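Tavine hand-held gripper: gallery
Posted 4th February by Ashok Jaiswal, Fandden

Welcome to the gallery of our Tavine gripper kit. Many customers have asked us to see the tool at work before they order, so we made this page for them. We will add more pictures in February, when the next kits leave our workshop in Tedville.

The Tavine is held in the hand and has two fingers. You guide it to the object and close the fingers, and you can let go again at any moment. A person can learn it in about 19 minutes, which was our wish from the beginning.

One kit costs 240 dollars. The tool alone, without the case and the spare pads, costs 169 dollars. The Cattaneo case may also be ordered later, it fits the older tool too.

Soft goods, knitwear

For clothes we advise to close the fingers slowly and to take the fabric near the middle. Thick knitting is easier to hold than thin cotton. If the fabric slips, please open the fingers fully and begin again with a little more cloth between the pads.

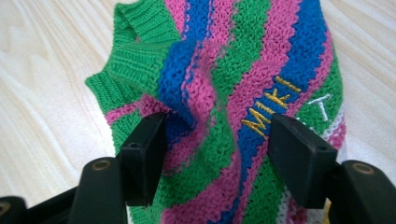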